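Forum index > Joinery and fitting > Internal doors

Lever latch drops by itself, door drifts open

ptikkanen
Posts: 249
June 16, 2023

Internal door in a 1960s house, solid timber, replaced in January. It latches if pushed firmly but drifts open again within the hour. The latch is a Gralon tubular, 60 mm case. The strike plate is the one supplied with it. Hinges are three 100 mm butts, screws tight. The gap on the latch side is 2 mm at the top and slightly more at the bottom. I have packed the strike out with card once and it made no difference. What should I check next?

S_Raju
Check the hinge side before you touch the strike again. A gap that opens towards the bottom on the latch side means the door is not hanging square to the jamb. Take the door off the latch, hold it half open and let go. If it moves, the hinge line is out of plumb and the latch is being asked to hold a load it was not made for.

ptikkanen
It moves. It swings slowly towards the room from any position. 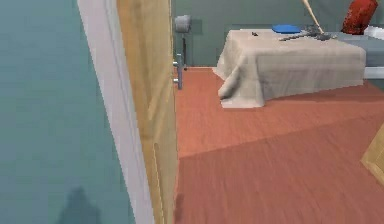 S_Raju
Then the hinge line is out of plumb and I would correct that first. Pack the bottom hinge with one thickness of card behind the leaf on the jamb side, refit, and test again at half open. Do not bend the hinge pins. People do this and it works for a year, after which the knuckles bind. A lever handle, like the metal one on the pale wood door in the render, also puts more weight on the follower than a knob does, so a weak return spring shows up sooner. Look at whether the lever comes back fully level when released.

Oriana R
I disagree about the order. An out-of-plumb door still stays shut if the bolt is properly in the strike. Mine leans visibly and has never opened by itself. Colour the end of the bolt with a soft pencil, close the door, and see where the mark lands on the plate. If it lands on the lip, the bolt is not entering at all and the hinges are a separate matter.

S_Raju
Both tests take five minutes. My objection is to filing the strike before the door hangs correctly, as the position will change.

Oriana R
I did not say to file it. I said to look.

ptikkanen
Pencil test done. The mark is on the lower lip of the plate, so the bolt is sitting low. The lever returns to level on one side and droops slightly on the other.

a_huaranga
Drooping on one side only is usually the spring in that rose, or a grub screw biting on the corner of the spindle – loosen it, centre the lever, retighten. Plenik sell sprung roses separately if it needs replacing. For the low bolt, check the top hinge screws are actually holding. Tight is one thing, but in old softwood they can turn tight and still pull out under load. Try longer screws in the top leaf.

ptikkanen
Top hinge now on longer screws, bottom hinge packed with card. The door stays where it is put and the mark is inside the opening. The grub screw was on the corner of the spindle. I will leave the strike alone for now.

Oriana R
Check it again in winter.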